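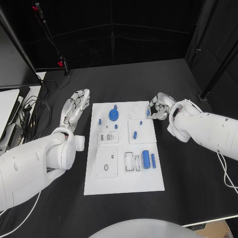
Plevham workshop's two-armed robot is learning to use its hands

The long-running robot build at the Plevham shared workshop has moved on to the part its makers have been looking forward to since the very beginning, and also dreading a little. Both arms are up, both hands are on, and the evenings are now given over to teaching the thing to pick up small parts and put them where they belong.

The robot is called Zuvier, a name that was meant to be temporary and stuck, as those names will. It was started by Valeriano Zabala, who repaired sewing machines for most of his working life, and Candela Cabello, who teaches evening math classes and joined the workshop because she wanted to build a bookcase. (The bookcase did get built, and it holds the workshop's manuals, though it leans.) The two of them got talking over a box of old motors one December and have been at it ever since, mostly after supper and sometimes a good deal later than either of them had promised at home.

Readers who came to the last open evening will remember Zuvier as a single arm that could wave, more or less, and pass a sponge from one side of a tray to the other. A great deal has happened since. There is a second arm now, and where the first one used to end in a simple clamp, there are proper hands with fingers. Zabala says the hands took longer than everything else put together. He went through 12 versions of one thumb joint before he had one he would put his name to, and he has kept the rejects in a coffee can, which he will happily tip out on the bench for anybody who shows an interest.

"With a clamp, you squeeze and you've got it or you haven't," he said. "With fingers you can get hold of a thing in a hundred ways and ninety of them are wrong. It's the same with people threading a needle, if you watch them."

The practice piece for this stage is a white task board with blue parts: pegs, a gear-like pulley and a pair of batteries, a fat one and a thin one. The outlines of the places where things should go are engraved right into the surface, so anyone standing at the table can tell at a glance whether a part has ended up where it should. There are smaller plates set into the board as well, and the plan is to work through them one at a time, beginning with the pegs and leaving the fiddliest bits until the new year.

Pegs sound easy, and Cabello would like it known that they are not. A peg has to be pinched near the top, kept upright on the way over, and lowered straight down, and if it tips even slightly in the fingers it will catch on the rim of the hole and refuse to go in. She keeps the log, in a green notebook with a pencil on a string, and every try gets a line whether it went well or badly. In the most recent run of 100 tries with the right hand, 49 pegs went all the way home. That may not sound like much to brag about, but the run before it had managed only 8, and there was cake on the strength of it.

"I had hoped for half," said Cabello, "and I did think about asking for one more try. But then it isn't a hundred, is it? So we left it, and I wrote it down the way it was."

The biggest help, according to both of them, was slowing everything down. Early on they had Zuvier moving at a pace that looked good to visitors, and it knocked pegs over as fast as they could be stood up again. Now the arm comes in gently, stops above the board, and takes a moment before the fingers close. It makes for rather sleepy watching, and one or two members have been known to wander off and put the kettle on in the middle of a try, but the pegs stay standing. The other change was to the fingertips, which Zabala roughened by hand with fine sandpaper after finding that a smooth peg on a smooth finger would turn whenever it felt like it.

The left hand is lagging behind. It was fitted second and has had less practice, and for the time being it mostly keeps to its own side and stays out of the way. Cabello would like to have it steadying parts while the right hand works, the way a person holds a jar with one hand and turns the lid with the other. That calls for the two arms to know where each other are at all times, and she has been filling the back pages of the notebook with sums on the subject. They have had one bump so far, a soft one, with nothing broken.

Money has been found here and there. Nimov, the hardware shop on the corner, has let the pair have screws and odds and ends at cost, and Guo, the little sign-making firm two doors along, has given them cutting time on its machine during quiet mornings. Most of the rest has come out of their own pockets, along with a raffle in the fall that did better than anyone expected, thanks in large part to a very handsome ham.

As for what Zuvier is going to do once it has mastered its pegs and pulleys, the makers don't quite agree, and seem to enjoy not agreeing. Zabala would like it to sort the workshop's mixed screw drawers, a job that has been put off for years and that he considers beneath no one. Cabello has her eye on the classroom. She thinks her students would take more kindly to angles if they could see a real elbow bending through them, and she has already asked whether the table would fit in her car – it would not, but a neighbor has a van.

Members are welcome to come by and watch in the evenings, from seven o'clock on, and the kettle is generally hot. Visitors are asked to stay on the door side of the table while the arms are moving, and to keep bags and coats off the floor near the cables. Anyone with a steady hand and some patience can also help stand the pegs back up between tries. Cabello says the log could use a second pencil, too, as the string on the first one is getting short.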